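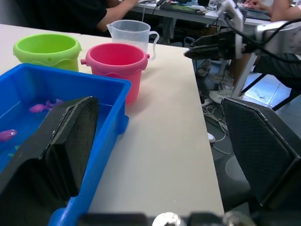 Zostix Wet Table: house rules and data card

Welcome! Zostix Wet Table is a set of 792 recorded episodes of a robot arm working with small floating toys, tubs, buckets and jugs. This file covers what is in the set and, at rather more length, the rules we follow when recording. We wrote the rules up properly in July when the Warnar bench joined in, and we are really pleased with how much cleaner the recordings have become.

Maintained by Natália Zeman (recording) and Zsófia Barta (safety and labelling). Please write to either of us, we love getting corrections.

What is in an episode

Wrist camera video, joint positions, gripper opening, and a one-line task written in plain words, such as "move a pink fish from the blue tub to the green bucket". There are 12 task wordings in all. Failed attempts stay in and are marked as failed. Please keep them if you make your own split! A fish that slips away from the fingers teaches you a lot about water.

Layout

episodes/ one folder per episode
tasks.txt the 12 wordings
notes/ operator remarks, mostly English, a few in Slovak
held_out.txt the 61 episodes we keep back for testing

Rules for the water

Fill the tub at the sink and carry it over with the arm parked. Never top it up under a live arm.

The fingertips may go in the water. The gripper body may not, and the lower height limit is set in the controller before the first episode, with the tub already in place. If you swap the tub, set the limit again.

Mains leads and plugs stay off the wet table. Anything that has to run along the floor goes on the far side from the tub, and a spill stops recording until the floor is dry. Yes, even a small one.

Dry the finger pads between operators and look for lifting edges. The Fludix pads last well, but a worn one changes the grip enough to show up in the data.

Rules for people

There are always 2 people on a session, one driving and one with the stop button within reach. The second person can sit and type, that's fine, as long as they can see the arm and get to the button.

Hands stay out of the tub while the arm is enabled. To rescue a sunken toy, park, disable, say "disabled" out loud, then reach in.

Faces are left out wherever we can manage it. Arms, hands and shoes do turn up behind the table, and everyone who works near the bench has agreed to that in writing. If a face gets in, Zsófia blurs it or drops the episode.

Rules for labelling

Name the colour and the kind of thing, nothing cleverer. "Pink bucket" is good. If you can't tell what an object under the water is, write "unclear" and move on.

Known gaps

Only clear water so far, no suds. Reflections on the tub wall confuse our depth estimates, and the Šťastný calibration script doesn't correct for them yet. Natália has a branch that nearly does, so do ask her for it if you'd like to try it out!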